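Stulon Wandholm wall airer
Owner's guide, part 2: Fitting, loading and everyday use

Text: Lucrezia Ferri. Drawings and checking: Chun-hung Shek.
This edition replaces the one issued in January. The loading order in 2.4 has changed and the note on painted walls is new.

2.1 Before you start

The Wandholm is a folding airer that fixes to an indoor wall. It is sold in two widths. The narrow model measures 105 cm across with the arms folded and the wide model measures 108 cm with the end caps on. Both use the same wall plate, the same rails and the same hinge pins, so the steps below apply to either one. The narrow model has no end caps. Skip any step that mentions them.

Unpack everything on to a blanket or a piece of card. The rails are coated and will mark if they roll against a hard floor. Check the contents against the list inside the lid of the box. If a part is missing, do not fit the airer without it. Contact the shop and quote the batch code from the label on the wall plate.

You will need a pencil, a spirit level, a drill, a bit that matches your wall plugs, and a cross-head screwdriver. The hex key is in the bag with the hinge pins.

CAUTION: The screws supplied are for solid brick and block. Do not use them in plasterboard. Fixings for hollow walls are sold separately as the Konon kit.

2.2 Choosing a position

1. Pick a wall where air can move freely. A landing, a utility room or the wall beside a bedroom window will do. Avoid the wall directly above a cooker or an open fire.

2. Leave at least 100 cm of clear floor in front of the wall so that the arms can open fully and a person can stand at the rails.

3. Check for pipes and cables with a detector. Look for sockets and switches directly above or below the spot you have chosen, as cables normally run straight up or down from them.

4. Hold the wall plate at the height you want. The top rail should be within easy reach of the shortest person who will use it.

NOTE: Damp washing gives off a good deal of water. In a small room, open a window or run an extractor fan for as long as the airer is loaded.

NOTE: On freshly painted walls, wait until the paint has fully hardened before fitting the plate. The rubber backing can stick to soft paint and pull it away when the plate is moved.

2.3 Fixing the wall plate

1. Hold the plate against the wall with the arrow pointing up. Set the level along its top edge and mark the upper holes.

2. Put the plate down and drill the upper holes. Clear the dust and push in the plugs until they sit flush.

3. Hang the plate on the upper screws without tightening them. Check the level again and mark the lower holes.

4. Take the plate off, drill and plug the lower holes, then refit it and tighten all the screws by hand.

5. Slide the arms into the brackets. The letter L on the left arm should face the wall. Push each hinge pin down until it clicks.

6. Lock the pins with the hex key. A quarter turn is enough.

7. Fit the end caps (wide model only).

8. Open and close the airer several times with nothing on it. It should move smoothly and stay open without being held. If one arm drops, the pin on that side is not fully home. Remove it and start again from step 5.

CAUTION: Keep fingers clear of the brackets while folding. Children should not open or close the airer.

2.4 Loading

The greatest load is 19 kg of damp washing, spread evenly. A full drum from an ordinary household machine will be well inside this if the spin cycle has finished. Do not hang dripping items straight from a hand wash.

1. Open the airer fully before hanging anything.

2. Start with the rail nearest the wall and work outwards. The heaviest items go on first, close to the plate.

3. Leave a finger's width between items. Washing that touches dries slowly and can start to smell.

4. Hang shirts by the hem and trousers by the waistband. Knitted items should go across two rails, folded at the chest, so that the shoulders do not stretch.

5. Fold sheets once along their length and lay them over alternate rails. Turn them after a few hours.

6. Put small items such as socks on the outer rail, where they can be taken off first.

NOTE: Dark colours may leave a trace on the rails for the first few washes. Wipe the rails with a damp cloth before you hang whites.

CAUTION: Do not hang bags, tools or plants from the airer, and do not lean on the rails.

2.5 Unloading and folding

Take washing down in the reverse of the loading order, outer rail first. Removing the items near the wall first leaves the weight at the ends of the arms and puts strain on the pins.

1. Feel the seams, cuffs and waistbands. These are the last parts to dry. Leave anything that is still cool to the touch.

2. Carry the washing to a flat surface. A made bed is better than a table for large items, as the cloth does not slide off.

3. Hold flat pieces by the edge, shake out the creases and lay them down. Smooth each piece from the centre outwards with the flat of the hand.

4. Bring the corners together and fold in half. Fold again until the piece fits the shelf or drawer. 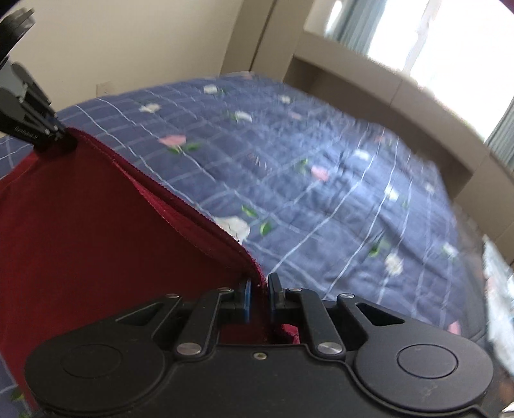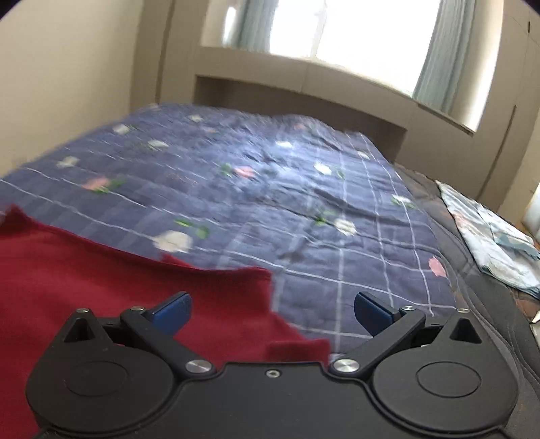
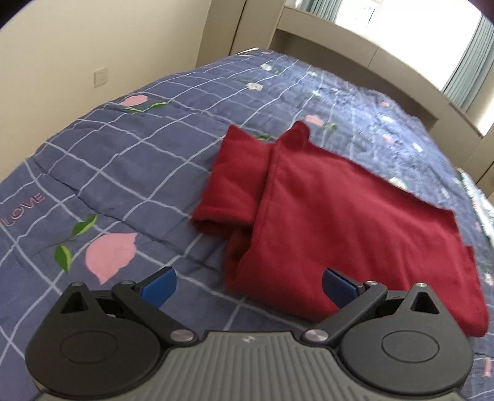 First picture: a dark red cloth held by its edge and by another corner. Last picture: red cloth folded, on a quilted bedspread.

5. Stack folded items with the folded edge facing you. They are easier to pull out singly.

6. Let anything that has been near a radiator cool before it goes into a closed cupboard.

NOTE: If you iron, do so while the cloth is very slightly damp, then put it back on the airer for a short time before folding.

2.6 Folding the airer away

1. Check that all the rails are empty. A sock caught in a bracket will stop the arm from closing.

2. Lift the front rail a little to release the catch.

3. Lower the rail with both hands until the arms lie flat against the wall plate.

4. Press the catch until it clicks.

If the catch does not click, do not force it. Open the airer again and look for fluff or thread around the hinge pins. An old toothbrush is suitable for clearing them.

2.7 Cleaning and care

Wipe the rails with warm water and a little washing-up liquid. Dry them with a soft cloth. Do not use scouring pads, bleach or cream cleaners, as these will dull the coating and make the rails drag on delicate fabrics.

Check the wall screws after the first month and then twice a year. If a screw turns freely without tightening, the plug has failed. Take the airer down and fit a new plug before using it again.

The hinge pins need no oil. Oil will collect dust and may mark clothes.

If the coating is chipped, cover the spot with clear nail varnish until you can replace the rail. Bare metal will rust and leave brown marks on damp cloth.

2.8 If something is not right

The airer sags on one side.
Check the hinge pin on that side, then check the wall plate with a level. If the plate has moved, refit it as described in 2.3.

The rails rattle when empty.
Push the end caps in firmly. On the narrow model, tighten the small screw at the end of each rail.

Washing takes more than a day to dry.
The room is too cold or too damp, or the rails are too full. Hang fewer items and open a window.

Rails leave lines across jumpers.
Fit the Yeh padded sleeves, which clip over the rails and can be washed by hand.

The catch opens by itself.
The spring is worn. Order a replacement catch and keep the airer unloaded until it is fitted.

Part 3 covers spare parts and how to order them.

Checked 12 July 2021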